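Home Tips: Keeping Papers for an Injury Claim

If you or someone in your family has been hurt and a lawyer is involved, paper starts coming into the house quickly. Hospital bills, letters from the city, copies of the police report, pharmacy receipts. Pick one spot for all of it and tell everyone in the house where it is. A desk near the refrigerator works well in most homes. 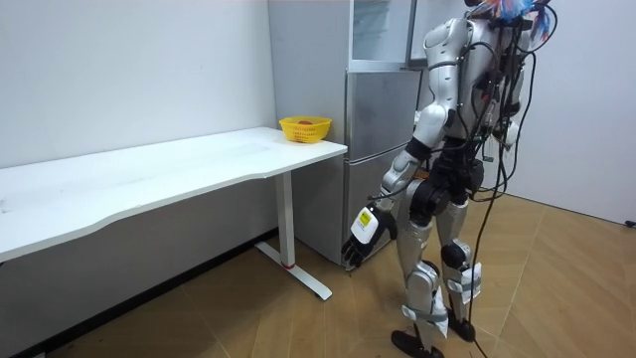 Tall refrigerator, long white desk.

Open mail the day it comes. Write the date you received it in pencil on the top right corner and keep the envelope, stapled behind the letter. Postmarks can matter when there is a deadline for giving notice of a claim. Deadlines against a town or a police department are often shorter than people expect, so ask your lawyer for yours and write it on the calendar.

Use a separate folder for each sender. I use the Hellitz tabbed ones, but any folder that closes will do. Do not punch holes in originals. Receipts on thermal paper fade, so copy them the same week. 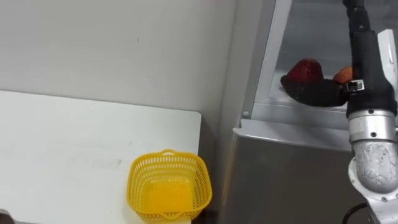

Medical bills get their own folder, with the newest in front. On the inside cover keep a running list with the date, the amount and whether it was paid. Mine had 7 lines in the first month and came to $3,373.

Keep a daily notebook too. Five lines a day is plenty: pain, sleep, what you couldn't do, who helped, miles driven to appointments. Write in pen and don't tear pages out. Ask your lawyer first who might get to read it.

Clothes worn at the time go in a paper bag, unwashed, with the date on the outside. Plastic holds moisture. Store the bag on a closet shelf, away from the laundry. 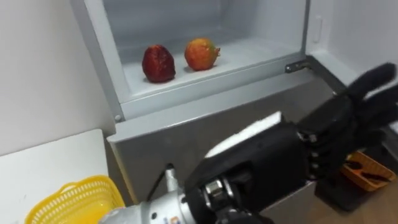

Tuulikki Räsänen: We did the folders, but I'd add a phone log. Every call with the insurance office or the records clerk, with the time and the name of whoever picked up. Our lawyer asked for it before she asked for the bills.

A phone log is a good addition. Put it in the back of the notebook so there's only one thing to carry.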